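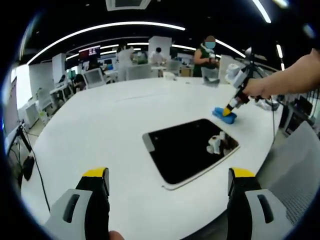
How a Cloth Cleans a Table

Home Topics Experiments Word List For Teachers

Filed under: Everyday Materials / Surfaces and Cleaning

A white table shows marks well. Dust, crumbs and dried drips are mostly darker than the tabletop, so they stand out. A black surface works the other way: pale dust and fingerprints show up on it, and dark crumbs are harder to find. A table that has both a white top and a dark, shiny area has to be checked twice, once for each kind of dirt.

This page explains what happens when a cloth moves over a surface like that.

What is dirt made of?

The dirt on a table is a mixture. Some of it is loose, such as crumbs, dust and bits of eraser. Some of it is stuck, such as dried juice or glue. Some of it is oil, left by skin each time a person touches the table. Oil from skin is nearly invisible on white, but it makes smears on anything black and glossy.

Each kind is held to the table in a different way. Loose dirt is held mainly by its own weight and sometimes by a small electric charge. Dried juice is held by sugar, which acts as a weak glue. Oil spreads into a thin film and clings to the surface.

What the cloth does

A cloth is made of fibers, which are long thin threads. The fibers may be woven, meaning that they cross over and under each other, or knitted, meaning that they are joined in loops. In both cases there are gaps between them. When the cloth moves, dirt is pushed along by the fibers and some of it drops into the gaps and stays there.

A mesh cloth has gaps large enough to see. Hold one up to a window and light comes through. Larger gaps let small crumbs in and also let water pass through quickly, so a mesh cloth rinses easily and dries fast. A cloth with very fine fibers has smaller gaps and more of them. It is better at picking up oil.

Blue is a common color for cleaning cloths. Some schools and kitchens give each color a job, for example blue for tables and red for bathrooms, so that germs are not carried from one place to the other.

Why a bunched cloth works differently

Pinch a thin blue cloth in the middle and the part that is squeezed turns darker. Several layers are now lying on top of each other, and less light gets through. The loose part above stays pale and floppy.

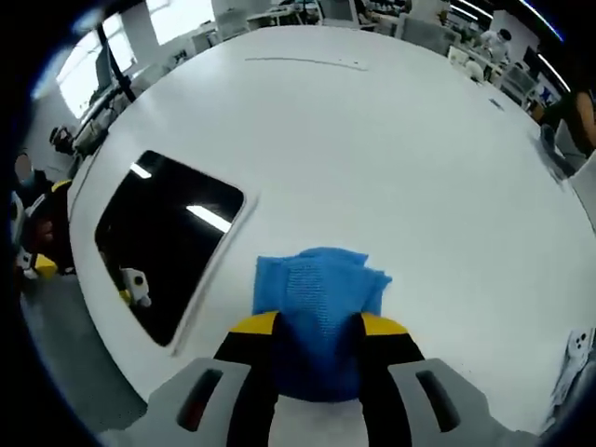 The squeezed part is also firmer. It presses hard on a small area, which is useful for a stuck spot. A flat cloth presses gently on a large area, which is useful for dust. The amount of push on each bit of the surface is called pressure. The same push gives more pressure on a small area than on a large one.

Rubbing also makes friction – the force between two surfaces sliding against each other. Friction breaks the weak glue that holds dried juice to the table. Water helps by dissolving the sugar first.

Wiping a table with a curved edge

A square table can be wiped in straight rows. A rounded table has no corners to start from, so a different plan is needed.

1. Move small things off the surface, or to one side of it.
2. Start at the far edge and follow the curve.
3. Wipe the next strip toward you. Let it overlap the first.
4. Fold the cloth to a clean side when the first side looks gray.
5. Wipe dark, shiny areas last, with a clean, dry side.
6. Bend down and look across the top toward a lamp or window. Streaks show where the reflection is broken.

Ask an adult before you wipe a screen. Many screens should not get wet.

Test it

Gorazd Hodžić, who checks materials for our Skusatley pages, uses this test. You need 2 cloths of the same size, a tray and a spoonful of dry rice flour.

Spread half the flour on the tray. Wipe once with a flat cloth, for 30 centimeters, and look at what is left. Clean the tray and spread the rest. Wipe again with the second cloth bunched up. Compare the width of the clean path and how clear it is. The flat cloth should leave a wider path. The bunched one may leave a line of flour along each side – this is flour that was pushed away and did not enter the gaps.

Words to know

Fiber: a long thin thread.
Friction: the force between surfaces that slide or try to slide.
Mesh: a material with regular open gaps.
Pressure: how much push there is on each bit of a surface.

Related pages

Why Does Soap Make Bubbles?
Where Dust Comes From
Shiny and Dull: How Surfaces Reflect Light
Sponges, Natural and Made
Why Wet Things Look Darker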